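Standing Clear

The standard for humanoid robots working near people had 113 clauses when I joined the drafting group at Palevent, and every one of them had been written by somebody who was angry about something. Clause 31 was about coffee. Clause 58 was about a particular swivel chair, never named, though we all knew which.

I was hired to write Clause 114. It was supposed to say how far away you stand while a robot turns a crank.

"One line," my manager said. "A number and a verb."

I had the verb by lunch. The verb was "stand." The number took until spring.

The trouble began with the word "away." Away from what? The hand, said the people from Dronar, who made handles and thought mainly about hands. The feet, said the people from Barbu, who had once had a robot step on something expensive. One gentleman wanted the distance measured from the robot's intentions. He was asked to submit this in writing, and he did, in 1655 words, with a drawing.

By December we had settled on 700 millimeters from the nearest moving part. Then a woman at the far end of the table asked whether a robot's head counted as a moving part if it was only looking at you. We broke for the holidays.

Over the holidays I practiced. I had my brother-in-law crank the legs of a patio table while I stood at 700 millimeters with a tape measure. He wanted to know what I was doing. I told him I was being a bystander in accordance with a draft. He said I was doing it in front of the only light. So I added a subclause on light, and in January it was taken out again, on the grounds that light was being handled by another group, who had not met in three years.

The vote was set for 28th April. A week before it, Dronar invited us all to see the clause in use. There would be a robot and a crank with a blue grip, and we would observe from the proper distance, having spent most of a year deciding what that was.

I brought the tape measure. I also brought 2 copies of the draft, one to read and one to hold.

I should say that everyone in the room knew the clause. Most of them had written part of it. The man who had fought hardest for 700 had once proposed 900 and wept a little in the hallway when it failed. We filed in and took up our positions. The robot reached for the grip, and thirty-odd pages of minutes left our heads at once. We all wanted to see the fingers.

I was no better. I remember leaning in and thinking that the clause did not mention leaning.

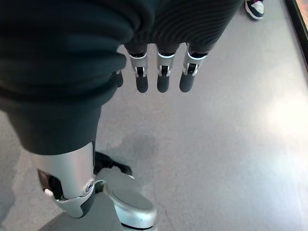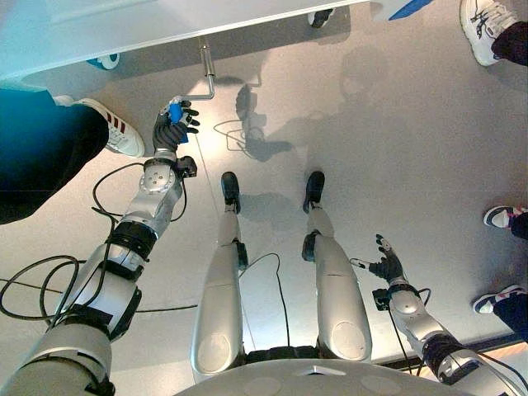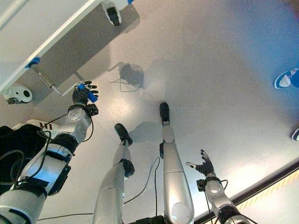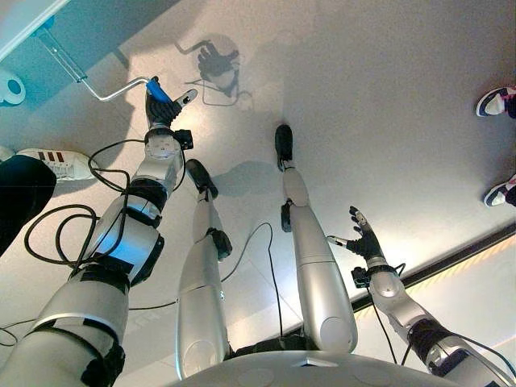
There is footwear in every one.

What the meeting did about it

The chair laid the pictures out on the table and let us look at them for a while. People began tucking their feet under their seats. The Barbu delegation asked that it be recorded that none of the sneakers were theirs, and was told that the minutes did not record sneakers.

Someone moved that the distance be measured from the ankle. Someone else said shoes could be classed as equipment, in which case they belonged to the other group. I offered a footnote on leaning.

The clause passed with no change to the number. My footnote was sent out for comment, and the first comment to come back asked me to define "in."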